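Fruit Table Returns to the Hall

The fruit table is back in the Skaltstead hall from Sat 22 June, in its usual spot by the kitchen hatch. Doors open at 10 and the table stays up until everything is gone or the tea urn goes off, whichever comes first.

Those who came in February will remember that the pears ran out early and the grapefruit went home with Karlijn Goossens. The order has been changed. There will be more citrus and more apples this time, and no grapefruit unless somebody asks for it. Abla Nseir is placing the order with Hendriks on the Thursday before, so please tell her by then if you want a full box. A box is 40 pieces, mixed or all one kind.

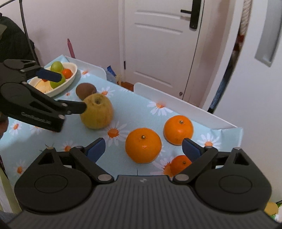
Should oranges and apples be kept in the same bowl at home? They can share one for a few days, but apples give off a gas that ripens other fruit, so anything you mean to keep longer is better off apart. Oranges last well in the fridge drawer. Kiwis that are still hard can go next to the apples on purpose — they soften faster that way.

Please bring your own bag. Paper ones tore last time, and Kobe Peeters spent a good part of the morning chasing apples under the stage.

Bruised fruit goes in the crate under the hatch and is free to take for jam or stewing. Anything left in it on Saturday afternoon goes to Mirjam Verbeke for the hens at Brunden.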